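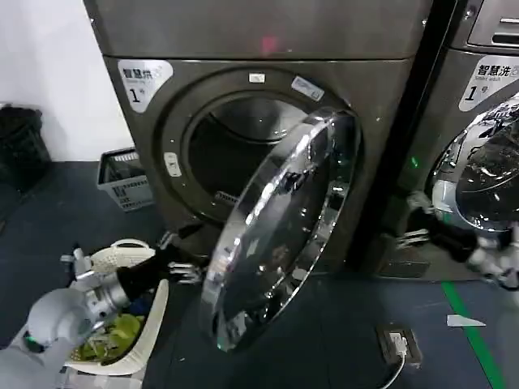
Machine 1, door open.

**Sunday, December 10, 2023. Gruturthorpe, back workroom**

Lernel finish on the Arnach wool, again. Lot 2821.

The claim, so we have it written down in one place: one soak in Lernel, dry flat, and the knitted piece "will not felt in ordinary machine use". Jacobs repeat this in their leaflet almost word for word, and they sell the stuff, so I'm counting that as one source and not two. The leaflet doesn't say what ordinary machine use is. It doesn't say what temperature, what spin, or how many washes before they stopped looking.

Swatches were knitted up last week from the same cone, same needles, same hands. Three treated, three plain. All marked with a square of cotton thread before washing so that I measure between the stitches and not edge to edge. The edges curl and you can get any answer you like out of a curled edge. I did exactly that in March and would rather forget those figures.

What I did:

- soaked the treated ones as per the leaflet, no rinse afterwards
- dried the lot flat on the rack, plain ones too, after a soak in tap water for the same time
- measured between the threads, both directions
- washed all of them together on the wool cycle, 5 times, with an old towel for company
- dried flat and measured again

Results, such as they are. The treated swatches have kept their size better widthways. Lengthways I can't honestly separate them from the plain ones. One treated swatch shrank more than the worst of the plain. If I were writing the leaflet I suppose I'd leave that one out.

Surface is another matter. The treated ones do look cleaner, with less fluff, and you can still see each stitch on the knit side. I can believe the finish lays the fibres down. Whether laying the fibres down is the same as stopping them felting, I don't know, and I don't think Jacobs know either. They feel slightly waxy too. That may wear off, and if it does then presumably so does whatever good it was doing.

Things I don't trust about my own test:

1. Washing them together. If Lernel comes off in the water, the plain swatches have had a dose of it as well. That would make the two sets look more alike than they are. Should have run them separately, and will.
2. The towel. It sheds, and I spent too long picking bits of it out of the wool before measuring.
3. The steel rule and the cloth tape disagree by a hair over the length of a swatch. Used the rule throughout today. No idea which I used in March.
4. Three of each is not many.

Also had another look at the 1932 pattern booklet from the shelf, the one everybody here quotes as proof that wool used to be washed in hot water without harm. Read the whole page for once. It says warm, it says by hand, and it says not to rub. It then tells you to knit the sleeves long "to allow for washing". So they shrank! Please can we stop bringing this up.

On cost: a bottle of Lernel does around a dozen jumpers if you follow the leaflet. Set against that, the plain swatches came through the wool cycle in wearable condition, which I did not expect. Possibly the Arnach yarn is simply well behaved and we'd see more with something softer. Possibly the wool cycle is so gentle that nothing would felt in it, treated or otherwise, in which case the claim is true and also worth very little.

Next:

- separate loads, treated and plain, no towel
- a second set on the ordinary cotton cycle, warm
- untreated control from a different cone, in case 2821 is odd
- write to Jacobs and ask for the number of washes. They didn't answer the last time.

Swatches are in the flat drawer, pinned to card, treated ones with the blue thread. Don't press them.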